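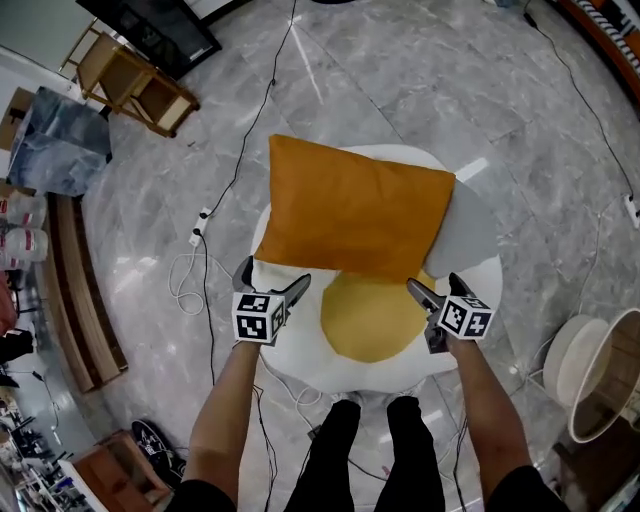 Plavness Soft Goods and Room Set

Data card and readme, second release

Contents

1. What the set covers
2. The room
3. The objects
4. The activities
5. How the files are organized
6. Labels
7. Known gaps
8. Contact

1. What the set covers

Plavness is a collection of short recordings of people handling cushions, pillows and cloths at floor level, plus some general views of the room where the work was done. It was recorded in Ostville in April. The release has 200 recordings and one text file of notes per recording.

The subject is everyday tidying of soft things: picking up a pillow, laying it on something else, folding a cloth, sliding it under a cushion, clearing everything away again. Soft items keep changing outline, and the notes try to say plainly what shape each one was left in.

2. The room

All recordings come from one room. The floor in the cushion area is gray marble. The walls and ceiling are white, and the ceiling is ribbed, with beams across it and fluorescent lights. Large gray roller blinds cover the windows on one side, over a low white ledge.

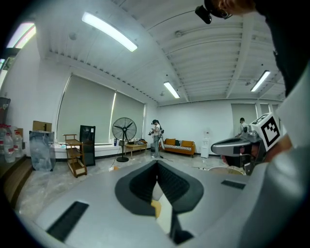 Reading time: 3 minutes

Furniture and household items were left where they stood. Along the window side there is a small wooden three-tier rolling cart, a tall black cabinet with a glass front, a black pedestal fan and a low wooden table with small items on it. Water bottles with red labels are kept together on a dark wooden surface, and there is a cardboard box resting on a plastic-wrapped package. None of these are labeled as target objects, but they have entries in the background list, and a search for "fan" or "cart" will return the recordings that show them.

Daylight gets in at the edges of the blinds. We did not correct for it, so color values on the white items vary between morning and late afternoon.

3. The objects

egg_cushion – large floor cushion shaped like a fried egg, white with a wavy outline and a round yellow yolk. The yolk sits off center. In the notes, "low side" means the side nearest the yolk.

orange_pillow – square, orange. Often placed on top of the egg cushion, sometimes over part of the yolk.

gray_cloth – pale gray. Notes give it as folded, half folded or open. A cloth that is partly under a pillow is still given a fold state if enough of it shows.

stool – light wood, slatted. Background in most recordings and a surface to put things on in a few.

Power strips and cables on the floor are listed as background. They were not moved between takes on purpose, though a cable may shift when a cushion is pulled across the floor.

4. The activities

stack: put the pillow on the cushion
tuck: put the cloth under the pillow or the cushion
unfold: open the cloth and lay it flat
straighten: turn the pillow until its sides line up with a named edge
clear: take everything off the cushion

Each recording has one main activity. If a second one happens along the way it goes in the field "also". A tilted pillow counts as stacked as long as it rests on the cushion. Overhang is allowed and noted by side.

5. How the files are organized

The top folder has 2 subfolders, "floor" and "room". Floor holds the object recordings. Room holds the wider views, which have no activity label. File names start with the object name, followed by the activity and a running number. The running number carries no meaning beyond order of upload.

6. Labels

Labels were written by hand in Boström, our in-house note tool, and exported as plain text. Macarena Echevarría wrote the first 100 and checked the rest. Where two people disagreed on a fold state, both values are kept with a slash between them.

7. Known gaps

Only one cushion of this shape is included, so please don't treat the results as general for floor cushions. The white rim of the egg and the pale cloth can be hard to tell apart in bright light – 5 recordings are marked "edge unclear" for this. There are no recordings of washing, drying or putting covers on.

The first release spelled "gray_cloth" in two ways. Old scripts that look for "grey_cloth" will find nothing here.

8. Contact

Corrections to notes go to Macarena Echevarría through the Ernex project page. Please give the full file name and the field you think is wrong.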